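Cup rack task, bimanual sim - notebook, Jul 30, 2024
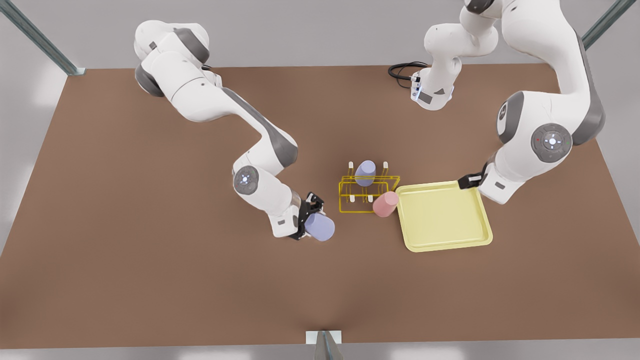
Sim render, right arm with a lavender cup, left arm over toward the tray. Pink one on its side by the tray.

Went through the Paltska logs again this morning before the others got in. The summary sheet says the policy is "mostly working" and I would like whoever wrote that to define mostly. We have 2,281 episodes from the scripted expert. After I threw out the ones where the episode ended on the time limit with the success flag still set, there are 1,985. So the flag has been lying to us since February, and every number in the midterm report was computed with it. I'm not saying the report is wrong. I'm saying I can't tell.

The flag checks cup height above the rack base and nothing else. A cup wedged crooked across two pegs passes. A cup held by the gripper at the correct height passes too, if the clock runs out at the right moment. Atif Ghauri pointed this out in the spring and we all nodded and went back to tuning the learning rate.

New check, written today, not reviewed:
- gripper open and clear of the cup
- cup axis within tolerance of vertical
- cup speed below threshold for the last 20 steps
- both arms out of the rack zone

I don't love the third one. Contact in this simulator jitters even when everything ought to be at rest, and if I set the threshold low enough to mean something, good placements fail. Set it high and it does nothing. Left it high for now with a comment in the code. Somebody should look at the contact parameters, which nobody has touched after the class handed them to us.

Evaluation

Ran the Bokau checkpoint on fresh seeds with the old flag and then the new one. Old flag: 68 percent. New check: lower, and I'm not writing the figure down until the seeds are fixed, because I found out at lunch that the eval script draws its seeds from the same range as training. So even the 68 is partly the policy being asked about layouts it has already met. Reran with an offset of 1,000 on the seed. Still going as I write.

What I saw while watching rollouts, for whatever watching is worth:

The right arm is decent. It gets to a standing cup, closes, lifts, and carries it toward the rack with some tilt. The tilt is what worries me. The scripted expert tilts as well, on the approach, and then straightens over the slot. The policy has learned the tilt very faithfully and the straightening less so. When the slot is at the back of the rack it often catches the rim on a peg and then just pushes. No backing off, no second try. There are no retries in the data, so I don't know why we expected any.

The left arm mostly hangs around. It reaches in toward the tray and waits there with nothing in the gripper. In the expert demos it has one real job, which is any cup that is lying down, and those are a small share of the set. I suspect the network worked out that holding still costs it very little. We call this a two-arm project in the abstract. At present I'd call it a one-arm project with a spectator.

Cups on their sides are bad across the board. If the open end faces away from the left gripper the approach comes in too high and the fingers close on air. If the cup is up against the tray it's worse, and I think the arm is afraid of the tray. (Fine, not afraid. The collision penalty on the tray rim is large and the expert's planner gives it a wide berth.) Paracha's branch lowers that penalty. I asked for a before and after on the same seeds and got a video of one good run. One good run is a video of one good run.

About the demo

The end-of-term demo is supposed to show the Verer arms in the lab doing what the sim arms do. I have been against promising this and I'm putting it in the notebook so it's on record somewhere. Reasons, in no order:

- Our sim cups are rigid and the friction value is a guess. I found the commit. The message says "seems ok".
- The policy reads exact object poses straight from the simulator. On hardware we'd be getting them from a camera and a detector we haven't trained.
- We have not once run with noise on those poses. I tried it for ten minutes this afternoon with a tiny amount and the right arm started missing the rack.

That last one ought to bother people more than it seems to. Counterargument from the group is that randomization will take care of it. Maybe. Everyone says that about randomization, and so far all I've seen it do here is make training slower. I'll believe it when there is a curve.

To do

- Fix seed ranges, then rerun everything in the midterm table. Everything, including the baseline, which is probably flattered as well.
- Count how many demos have a cup lying down, and how many of those are touching the tray. Guesses don't count.
- Add retry behavior to the scripted expert - even a dumb one, lift and come back down.
- Pose noise sweep, five levels, same checkpoint.
- Ask Atif whether the wrist camera on the left Verer arm has been calibrated. I was told yes. I was also told yes about the success flag.

5:40 pm. Offset run finished. Old flag on new seeds comes out under the 68, new check under that again. Saved the raw per-episode file in the shared folder, under eval, next to the old one. Please do not overwrite it, and please don't average the two together. Tray penalty test goes on overnight with Paracha's setting and ours, same seeds for both.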